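Aus Altpapier wird Briefpapier: Papierwerkstatt Kenduvel eröffnet neuen Schöpfraum in Ilside

Ilside, 27. November 2025

Ich schreibe Pressemitteilungen ungefähr so gern wie Steuererklärungen, aber diesmal muss es sein, und ich freue mich richtig drauf! Ich bin Ourania Ververidis, schöpfe seit vielen Jahren Papier von Hand, und im Februar mache ich in der alten Mangelstube in Ilside endlich meinen eigenen Schöpfraum auf. 140 Quadratmeter, zwei Bütten, eine Presse (uralt, schwer, grün, ich liebe sie) und ein Trockenboden, auf dem bis zu 400 Bogen gleichzeitig hängen können.

Angefangen habe ich in meiner Waschküche, mit einem Küchenmixer und einem Rahmen aus Fliegengitter. Die ersten Bogen sahen aus wie Eierkarton. Inzwischen verwende ich Baumwollfasern aus den Zuschnittresten der Näherei Mekell, dazu kommt sauberes Altpapier aus der Nachbarschaft. Das Ergebnis ist ein ruhiges, mattes Papier, auf dem Tinte schön steht und nicht ausfranst – jedenfalls sagen das die Leute, die mir darauf Briefe schreiben, und das sind zum Glück einige.

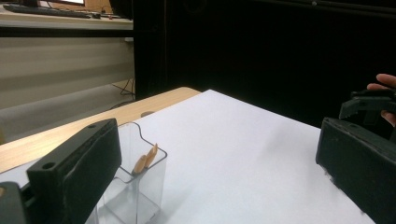
Weißer Bogen auf hellem Holztisch.

Zur Eröffnung gibt es eine kleine Auflage, auf die ich besonders stolz bin: 600 Briefsets, zusammen mit der Buchbinderei Baldursdóttir gestaltet. Den Umschlag haben wir dreimal verworfen, beim vierten Mal saß die Lasche endlich so, wie wir beide sie haben wollten. Die Sets gibt es zuerst in der Werkstatt, später auch im Buchhandel in Ilside.

Außerdem wird es Kurse geben! Einen Abendkurs für alle, die einfach mal die Hände in die Bütte stecken möchten, und einen langen Kurs übers Wochenende, in dem wir auch Wasserzeichen biegen. Kinder dürfen ab acht Jahren mitmachen, bitte mit Gummistiefeln. Schulklassen kommen vormittags und melden sich am besten früh, für das Frühjahr liegen schon Anfragen vor.

Wer über uns berichten möchte, ist herzlich eingeladen, vorher vorbeizuschauen und selbst einen Bogen zu schöpfen. Kaffee ist da, Schürzen auch.

Pressekontakt: Ourania Ververidis, Papierwerkstatt Kenduvel, Ilside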